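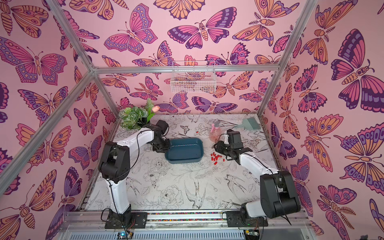
## Display table refit: report for August

Most of the money from the second instalment has now gone where we said it would, and we're really pleased with how the surroundings have turned out. The butterfly paper is up on all three walls. We went back and forth between this and a plain grey for weeks, and I'm so glad the pinks won! It is a busy pattern, with eyespots and dotted borders and striped bodies all over it, and the big purple-and-pink one on the right-hand wall has become everybody's favourite. The colours are strong enough to change the feel of the whole corner.

The paper came from Zudesora and took 27 sheets, including the ones we spoiled. Lining up the pattern at the two back corners was slow work. We hung the back wall first so that the large butterfly would sit near the middle, then worked outwards, and I would do it in that order again.

### The tabletop

We kept the top white, with the black line drawings – swallows, peonies, leafy branches and a few small butterflies. Quaye printed it for us and made one correction without charging, after the first proof came back with the swallows far too large. Against the pink it reads very clearly, and it keeps the insect theme going without adding any more colour.

A word on care, as the last report asked about it: the top gets a wipe with a soft damp cloth at the end of the day and nothing stronger. Komix supplied the cloths in a pack of 50, so we are well stocked.

### Small items

- White wire basket, hung at the centre of the crossbar. We chose an open grid so that it wouldn't hide the paper, and you can see the butterflies straight through it.
- Teal tray with rounded corners and low sides. The dark blue-green is a lovely match for all that pink, and things are easy to lift out over the sloped edge.
- Artificial plant for the back-left corner, with broad pale-veined leaves and a single pale pink tulip bud. The stem leans to the right whatever we do to it. We have grown fond of it like that.

### Spending

Paper, printing and small items together came to £2355, all within the amount agreed with Ganis. The aluminium frame was paid for out of the first instalment and doesn't appear in this total. Receipts are in the shared folder, filed by supplier. The delivery charge for the paper is on a separate slip and is easy to miss.

### Still to do

Two jobs are left. The lower edge of the left wall needs another go with the paste, and we would like a second tray in a lighter colour, so that we can compare how each one looks against the line drawings. I have asked for a sample in cream and another in pale yellow. Both jobs can be covered by what remains in the small items budget, so we aren't asking for anything further at this stage.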